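Notes on Teaching the Bun Task at Ukbridge

November was given over to the sandwich station. The aim set by Ha-neul Yeom was modest: to collect a clean set of demonstrations for handling a sesame bun, each one performed by a person operating the arm remotely.

Operators worked in sessions of 30 minutes, with a rest between sessions. Emiliano Insaurralde and Ah-rin Choo shared the controls, while Ga-eun Ham reviewed the recordings each afternoon and marked those unfit for training. By the close of the month the team had recorded 1,157 demonstrations on the Benon arm.

The principal difficulty concerned the approach. An experienced operator tends to correct the path of the fingers late and quickly, and the trained policy copies that habit poorly. Operators were therefore asked to settle the fingers over the white tabletop, pause, and only then move toward the bun. Ms. Choo adopted this practice readily. I did not, and 17 of my own recordings were set aside as a result.

A second matter was the view from the wrist. With both black fingers always present in the picture, the operator must judge distance from the space between them, and the overhead monitor was accordingly switched off during sessions. Crumbs were left on the table unless they lay in the path of the bun.

The next round will cover the lettuce. Mr. Insaurralde has asked for a slower hand controller before it begins, and I have supported his request.
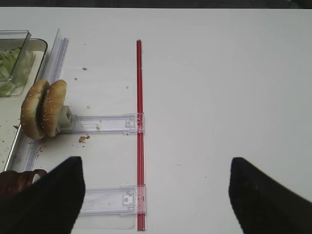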